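We use cookies to keep this site running and to remember your settings. Accept all | Manage preferences

Wednesday, late

I meant to write this on the train home from Reddale but I fell asleep against the window before we had even cleared the platform, so it will have to be from the kitchen table with a cup of tea going cold beside me.

The choir sang the whole of the Kirkden program tonight, start to finish, without stopping! I have been dreading it since December, mostly on account of the Reinholz piece, where the altos sit silent for 60 bars and then come in on a note that has nothing to do with anything anyone else is singing. I had it wrong all last month. Tonight I hummed it under my breath the whole way through (Geetha Chacko could hear me, I'm sure, she was close enough to share my music) and when the moment came we landed on it together. She squeezed my arm so hard I nearly missed the next line.

We had tea at 7 and there was lemon cake, a bit dry, and I had two slices anyway. Geetha told me about her mother's house, which has finally sold after all those months of people coming to look at it and saying it was lovely and then never calling back. She's relieved, and she's sad about the garden. I didn't know what to say so I asked about the roses, and she talked about those for a good long while, and I think that was the right thing to ask.
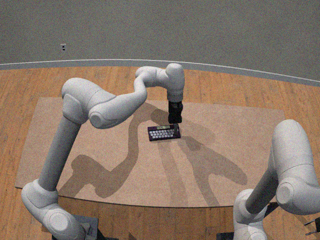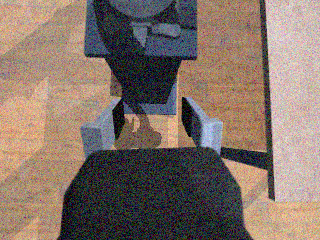
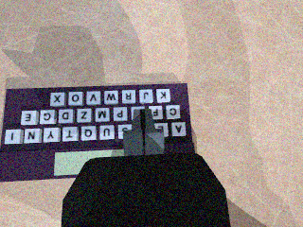
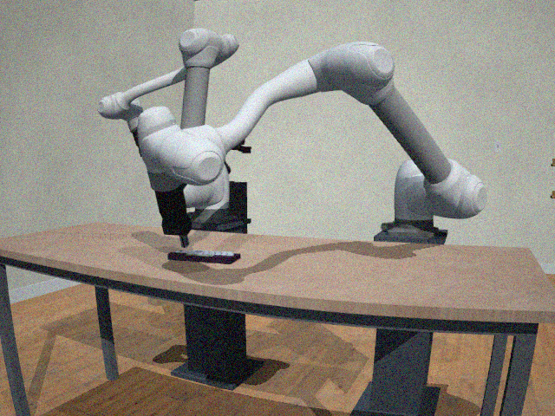

Before bed

Things I want to remember for next week - pencils, the blue folder, and the page with the corner torn off, which I must copy again before it goes altogether. I also promised to bring soup, the leek one, and I'll need to borrow the big pot back from next door.

It rained all the way up the hill from the station and I didn't mind it a bit. I sang my entry twice under the umbrella, quite loudly the second time, and a man walking his dog said good evening in the same key. The cat was waiting on the stairs, very put out about her supper. I've fed her and now I really am going up.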